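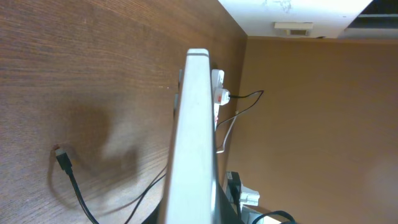 Desk with power strip and cables, Gudedholm Reading Rooms

Charging and Cables at the Desks: Frequently Asked Questions

May I charge my phone at a reading desk?
Yes. Readers may charge phones, tablets and laptops at any desk fitted with a power strip. There is no fee, and a library card is not required. Desks in the Salach Room, which dates from 1738, have no outlets.

May I bring my own power strip or extension cord?
No. Only strips supplied by the Reading Rooms may be used. Each one is entered in the register kept at the Camargo Street desk – please do not move a strip from one desk to another.

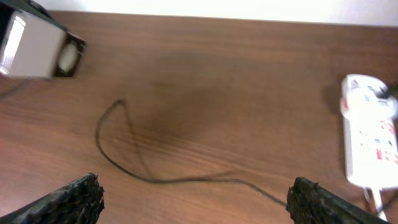
CABLES

How should a cable be placed on the desk?
Please lay it flat and keep it clear of the aisle side. Cables may not be run across the floor or taped to the wood. The desk surfaces were last refinished in 1977 and are easily marked by adhesive.

May I borrow a cable?
The service desk lends charging cables for use inside the building. There are 200 in circulation, and each must be returned before closing on the day it is borrowed.

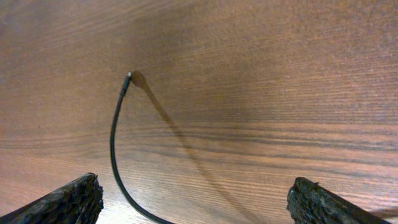 What should I do if I find a loose cable?
Leave it on the desk and inform a member of staff. Unclaimed cables are held at the Nondar entrance until the end of the month and are then recycled. Please do not try a cable with a bent or damaged plug.

PHONES

Where should my phone be while it is charging?
It should lie on the desk where you can see it, with the sound turned off.
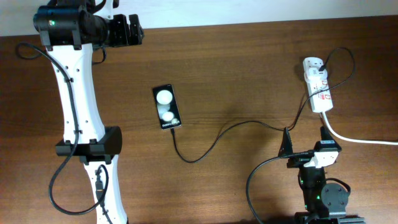

It should not be placed under papers, inside a bag or on a chair. Readers who leave the room must take their phones with them, as the Reading Rooms accept no responsibility for unattended items.

Who should I contact about a strip that has no power?
Call extension 4000 and give the desk number. Please do not press the reset switch or open any cover.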